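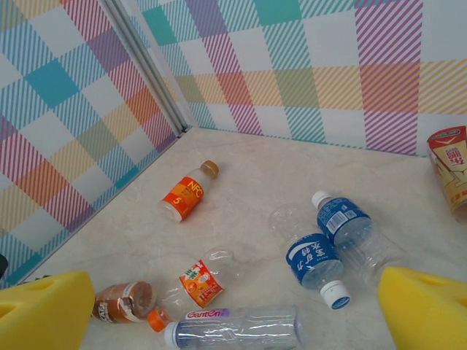
Do I need to take labels off my plastic bottles?
Leave them on. The sorting plant at Gerano strips them anyway.

Caps on or off?
On please – loose ones drop through the sorting belts.

Small bottles too?
Any size over 3 cm across. Juice, water, yoghurt drinks, all fine. Empty, quick rinse, thats enough.

How do I sort a big pile at home?
Tip the lot out on a hard floor, lay them on thier sides, basket within reach. Clear bottles with clear, coloured caps don't matter.

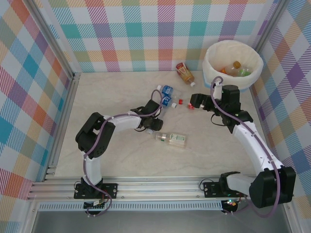 COLLECTION

When do you come round?
Every 2 weeks, 52 streets in Mustmont and Markden. Bags out by 7am.

Missed it?
Keep the bag till next time or drop it at the depot.

Related
Glass and jars
Cartons
Bag sizes

Contact us | © Mustmont Recycling | Back to top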